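# What the peat breathes out at night

Kudbridge, January 11, 2021. Typed up on the train back, so forgive the state of it. 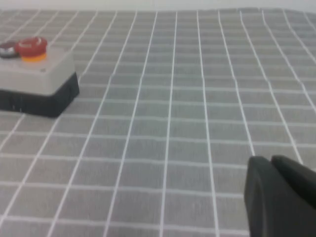
## The moss first

Start with sphagnum. Everyone on the bog does. You kneel, it gives, your knee goes cold, and Shafiq Akanda is already ten paces ahead with a bucket lid under his arm, telling you over his shoulder that moss has no stomata. None. No little pores to open and shut like the leaf on your windowsill. It takes its gas in through the whole wet surface, day or night, whatever the weather is doing.

He has been working on Kudbridge Moss for 6 winters. Methane mostly. How much comes up, when, and what eats it on the way.

Something does eat it, and that's the story. Down in the waterlogged peat there are microbes making methane with no oxygen to speak of. Up near the top, where air gets in, there are other microbes that live on the stuff. Some sit inside the dead cells of the moss itself. They turn methane into carbon dioxide, and the moss, short of carbon down there in the wet, takes a share of that back in. How big a share is where the arguing begins.

Akanda thinks it has been set too low for winter. His colleague Ysaline Arnaud thinks he may be right and that his chambers can't show it. They share an office. Also a kettle.

## Chambers

A chamber is a tub upside down on a collar. The collar is pushed into the peat months before and left alone, so the ground can settle and the cut roots stop leaking. You put the tub on, you wait, you draw the air round through a tube to the analyser and watch the number climb. Or not climb. If it falls, the ground is taking in more than it gives.

Simple enough. Then you step on the wrong bit and a bubble comes up. One bubble can undo a morning. There are boardwalks for this reason, planks really, green and slick, and visitors are told to stand on them and stop shifting about. I was told twice.

The older plots are at the Clarside end, where the ditches were blocked and the water has come back up. The newer ones are on what's called the Hurkodura strip, drier, heathery, with a bank of old cuttings along one side. Same rain on both. Very different nights.

On the dry strip the methane hardly shows. Plenty of air in the top layer, plenty of mouths. At Clarside it comes and goes. Calm night, falling pressure, and the numbers go up. Arnaud puts that down to gas held in the peat getting loose as the weight of air comes off. Akanda agrees, mostly, but wants to know why some collars stay quiet through the very same hours.

His answer is the moss. Thick living carpet, quiet collar. Thin or bleached carpet, noisy one. He has the notebooks. He read me bits of them in the van with the heater on full.

## What Arnaud doesn't like

Quite a lot. She came to bogs from farm soils and keeps a farm soils person's suspicion of anything that can't be put in a jar. Her objection goes like this. The collars with thick moss are also the ones that sit a little higher above the water. So is it the moss doing the eating, or just the extra air? You can't tell by looking at the tub.

She wants cores. Cut a plug, moss and all, bring it in, hold the water level steady, then swap the living top for a dead one and see what the gas does. Label some of the methane with heavy carbon and look for it later in the new shoots. If it's in the shoots, fine, the moss had it.

"I would like him to be right," she says. "It would be a nicer bog."

The cores are being done now. The trouble is that a plug of peat is unhappy in a lab. It warms, it sulks, it dries at the edges. They give each one 4 weeks in the cold store before they beleive anything it tells them. Two have been thrown away already for growing things they shouldn't.

The pump on the bench rig is a Correia, an old one, and it hums in a way that gets into your teeth after an hour.

## Why bother

Fair question, and I asked it badly, on the plank, in sleet.

A wet bog stores carbon and leaks methane. A drained bog leaks carbon dioxide, for years, and keeps at it. Blocking the ditches swaps the one leak for the other, and most people who work on it reckon the swap is well worth making over the long run. But the size of the methane leak in the early years matters to anyone doing the sums. If a good carpet of moss cuts it down, then how fast the moss comes back is part of the sum too, and you might plant it and not just wait.

Planting is dull work. Handfuls, pushed in by heel. A square of bare peat done this way at Clarside has around 3000 plugs in it and from the plank it looks like somebody dropped a salad. By July Akanda hopes to have collars on it. He'd like a full year, then another.

The models mostly treat the top of the bog as one layer with one appetite. Arnaud would split it into 2, moss above and peat below, each with its own rate. Akanda would go finer. They've not agreed on that either.

## Last reading

We did the dusk round before I left. Headtorches, flask, no talking near the tubs. Clarside collars first, then back along the planks to the van side. One of the quiet ones was still quiet. The next along, an arms length off, was going up steadily, and Akanda stood over the screen and wrote the time down, and the pressure, and then the word "why" with a line under it.

Then his pen stopped working in the cold and he borrowed mine. He's still got it.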